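Drying rates of cotton and polyester fabric on an indoor line

Sylvie Turcotte and Henrik Thiele
Term project report, Textile Care module

Last updated: May

1. Background

Most student rooms in the Nirmont residence have no balcony, and laundry is dried on a folding rack indoors. Residents report that thicker items are still damp the next morning and sometimes smell. The project set out to measure how quickly two common fabrics lose water under ordinary room conditions, and whether the spacing between items on the line makes a measurable difference.

2. Method

Test pieces were cut from two sources: a plain-weave cotton bed sheet and a polyester sports shirt fabric bought by the metre. All pieces were 25 cm square and were hemmed with the same thread so that fraying would not affect the mass. Each piece was weighed dry, soaked in tap water, hung for 2 minutes to drip and weighed again. It was then clipped to a nylon line and weighed at regular intervals until two consecutive readings agreed.

The room was kept closed during each run. Temperature and relative humidity were logged with an Umeo sensor placed level with the line. Runs in which the humidity drifted by more than 5 percentage points were discarded and repeated. This happened mainly in the evening, when the kitchen next door was in use.

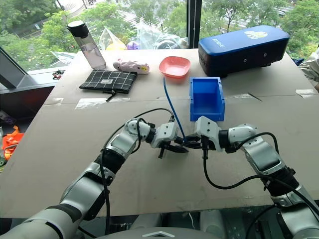
Two spacings were compared. In the wide arrangement the pieces hung a full hand's width apart; in the narrow arrangement neighbouring pieces touched along one edge. The order of the runs was drawn by lot. The balance was checked before every session against a 2,000 g reference weight borrowed from the Fraser laboratory.

3. Results

Polyester held less water after dripping and reached its dry mass first in every run. Cotton lost water at a nearly constant rate for the first part of the drying period, then more slowly as the remaining moisture had to move out from inside the yarn. The change of slope was visible in all the cotton curves but was hard to place exactly, as the weighing interval was too long.

Narrow spacing slowed both fabrics. The effect was larger for cotton. Pieces in the middle of the line dried later than those at the ends – the end pieces had one face open to the room – and the average for a run therefore hides a fair amount of spread.

4. Sources of error

Handling is the main concern. Taking a piece off the line and putting it back moves the air around its neighbours and may press out some water at the clip. Henrik repeated one cotton run without intermediate weighings, and the final drying time was slightly longer, which fits this explanation. The hems are thicker than the rest of the cloth and dried last. Illetti's course notes recommend unhemmed samples with sealed edges, and we would follow that advice in a repeat.

Air speed was not measured. A small fan test was planned but dropped for lack of time.

5. Further work

A shorter weighing interval, or a balance from which the sample hangs directly, would give a better estimate of the point where the cotton rate changes. Terry towelling should be added, as it is the item residents complain about most.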